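Speaker notes – Clorkis kit review, packaging and protective film handling
Speaker: Babak Farahani, Olmedo
Slot: 40 minutes including questions. Keep the demo talk short. Numbers go on the board by hand.

Opening (3 min)

Say what the kit is before anything else. Clorkis is sold by Valow as an add-on for an arm the customer already owns. In the case: gripper, wrist camera, one cable set, controller box, and a license for the grasp software. No arm, no base, no safety scanner. People who read the product page quickly come away thinking the arm is in the price. Mention this once and move on.

State the terms of the review. Olmedo bought the kit at list price. Valow answered support tickets like any other customer's and did not see these notes in advance. Julián Goicoechea ran the bench work. I ran the film and wrap trials and did the write-up.

Ask for a show of hands: who handles rigid parts only, who handles bags or film. Adjust the middle section to the room. If it is mostly rigid parts, skip the fold discussion and spend the time on the mount.

What we wanted to know

Valow claims the kit can pick up "soft and semi-soft packaging" without custom fingers. We set out to test that wording. Bags of loose product are a separate subject and Jodgate already has a talk on them this afternoon. Point people there.

Our target task: find the free edge of a plastic cover over a bulky item, take hold of it, lift. It sounds small. In our returns area it is the step that holds up everything behind it, and it is done by hand on every item.

Installation

Mount fits a standard flange. Four bolts, supplied. The torque value is printed in the manual but missing from the quick start card. Give the manual page if asked – it is in the appendix, under mechanical.

Cable routing is the weak point. The supplied clips hold the line along the forearm, then leave a loop at the wrist. With the arm in a low pose the loop can end up beside a finger. Julián added a strap. Valow support agreed with the strap and said a longer clip is planned. No date given.

Controller boots without a network connection, which I count as a plus. License check is local after first activation.

Calibration is one routine with a printed target. Repeat it after any change to the mount. The software does not warn you if you forget.

Camera and view

The wrist camera sees the fingers at all times. Some buyers dislike this, as it takes up part of the view. I prefer it. When the fingers and the target are in the same picture, the operator can judge the approach without a second camera, and the log is easier to read afterwards.

The cost is light. Clear and tinted film throws back bright spots, and a textured film throws back a lot of them in one patch. The grasp software treats a patch like that as low confidence and looks elsewhere for an edge. Sensible default, but it means the best edge may be passed over when it lies next to a reflection.

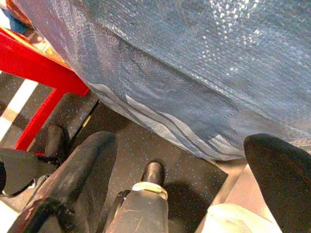

Exposure can be locked, and for film work it should be. Auto exposure drifted during the approach as the dark floor filled more of the view and light surfaces near the gripper washed out. With the lock on, the edge estimate stayed steadier from one step to the next. The setting is two menus deep. Valow should move it.

Second point on light: a shadow under a hem helps. The software uses the dark strip to separate film from floor. Where the film lies flat there is no strip and the edge is much harder to find. Do not oversell this. It is our reading of the logs, and Valow has not confirmed how the detector weighs it.

Trials

Write on board: 400 attempts in total, in blocks of 100, one block per setup.

Block one, flat film on a table. Weakest block. Fingers slide over the surface and close on nothing.

Block two, film over a box. Better. Corners give a predictable edge.

Block three, film over a rounded object. Mixed. Folds change the edge position after each failed attempt, so a retry starts from a new problem. The kit does re-image before a retry. Good.

Block four, as block three with furniture and cables left nearby. Grasp quality on clean approaches was close to block three. Planning was slower and the arm refused more poses. A refusal is logged as "no path" with no further detail. I would like to see which object caused it.

Success rates per block are on the handout. Do not read them out. People will want to compare them with the figures on the Valow page, and the two are not comparable: Valow counts a grasp when the fingers close on material, we count it when the edge is lifted and held for 3 seconds.

Pause here for questions on method. There are usually some.

Wear

Finger surfaces are replaceable. Ours picked up scuffs early and these made no measurable difference. Grip force did not need adjusting between blocks.

Fingertips marked thin film now and then at the default force. On bubble-type material we saw no tearing. Lower the force for anything you intend to reuse.

Support and price

Tickets answered within one working day, in plain language. Firmware was updated in June, before our trials started, and all results are on that version. If somebody in the room has a newer one, take their contact details.

Price is on the handout. Spare fingers are sold in pairs only.

Recommendation

Buy it if you already have an arm, your covers go over box-shaped goods, and someone on site can route a cable properly. Wait if your goods are rounded and the covers loose. Do not buy for flat film.

For Olmedo: we keep the kit on the bench and do not move it to the returns area yet. Next step is a repeat of block three with diffuse lighting. Julián has the fixtures on order.

Questions – leave the handout slide up. Return the clip-on microphone to the desk.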